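Mosarcombe: simulated kitchen demonstrations for articulated appliances

README and data card, release 4

Welcome, and thank you for taking the time to read this before downloading anything. We know that READMEs tend to get skipped, and we have skipped plenty ourselves, but a few choices in this release will trip you up if you go straight to the training script, so please at least skim the sections on splits and known problems.

Mosarcombe is a set of demonstrations recorded in simulated kitchens, together with the code for a method we call Vuna. The tasks are the everyday ones: opening and closing appliance doors, turning knobs, putting food into an appliance and taking it out again. What interested us was a fairly narrow question. When a policy is trained on many kitchens that share a layout but differ in their surfaces and fixtures, how much of what it learns is about the door, and how much is about the color of the door?

We started on this because of a disappointing afternoon. An early policy did beautifully on the appliances it had been trained with and then, given a toaster oven with a different body color and exactly the same hinge, reached for the wrong place over and over. Bhavana suspected the textures and Bjarke suspected the camera poses, and it took us a good while to find out that they both had a point.
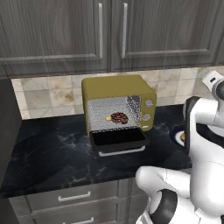
Data card text by Nour Najjar and Savvas Karamanlidis
Method notes by Bhavana Varghese | Maintained by Grímur Kragh

What the toaster oven tasks involve

The toaster oven family is the one most people come for, so we will spend a little longer on it. The oven sits on the counter under the upper cabinets, with a door that hinges downward and a bar handle running across it. When the door is fully open it sticks out toward the front of the counter, and that is where the trouble begins for a learned policy. The open door takes up space the arm would like to pass through, and a gripper coming in low will catch the handle. Demonstrators learned to come in from above the door panel, and you will see that habit in nearly all of the successful recordings.

The food inside varies between episodes, and so does its position on the oven floor. Knobs are part of the oven model and they do turn, but in this family no task asks for it. If your policy starts turning knobs here, it has picked that up from the stove family, and we would love to hear from you, as we have seen it too and have only a partial explanation.

How the recordings were made

Each demonstration was driven by a person using a handheld controller, in a simulator set up by our colleagues at Gevau. The operator saw the same rendered view that the policy receives, with no extra depth cues, and could restart an episode as often as they liked. Only completed episodes were kept in the main set. The abandoned ones are in a separate folder called attempts, and we'd gently encourage you to look at them, particularly if you work on recovery behavior. Some of them are more instructive than the clean ones.

There are 23 kitchens. Counter stone, backsplash tile, cabinet finish and appliance color are drawn separately for each one, so a dark counter can turn up with pale tiles or with dark ones. Four kitchens are held out entirely, and please keep them that way. It is very tempting to peek.

The Vuna method, briefly

Vuna adds one thing to an ordinary behavior cloning setup. During training, each recorded episode is rendered again in a different kitchen with the same geometry, and the policy is asked to produce the same actions from both views. A second, smaller loss asks it to predict the angle of whichever door the task concerns. We expected the first part to do most of the work. In our tests the door angle loss mattered more than we had guessed, especially once the arm began to block the view of the hinge.

On the held-out kitchens, the full method completed 90 percent of the toaster oven episodes. The same network without the paired renderings did noticeably worse, and its failures bunched up in kitchens where the counter and the inside of the oven door were both dark. The per-kitchen table is in the results folder, along with the seeds.

Splits and files

The folders are named train, heldout, attempts and results. Every episode has a rendered video, a file of joint positions and gripper commands, and a short text file with the task instruction. The instructions were typed by whoever recorded the episode and have been left as they were, spelling and all. Please don't mix attempts into train without filtering, or the policy will learn to hesitate in front of doors.

Known problems

Shadows under small appliances are darker than they ought to be. A fix is planned, but it changes every rendering, so it will wait for the next release.

In some kitchens the arm hides one end of the counter from the main view for much of the episode. Objects placed there can be hard to find, for people as well as for policies.

Contact between the gripper and thin handles is a bit too forgiving. A grasp that holds in our simulator may well slip on hardware. We have not run any of these policies on a real arm, and nothing in this release should be taken as evidence that they would work on one.

Thanks and contact

The storage and a good part of the rendering time came from Arnardóttir, who were very patient with us in January when we filled the disk twice. Bjarke Vídalín wrote the pairing code and answers questions about it more quickly than the rest of us do. For anything else, open an issue and mention the kitchen number and the episode name, and Grímur will get to it.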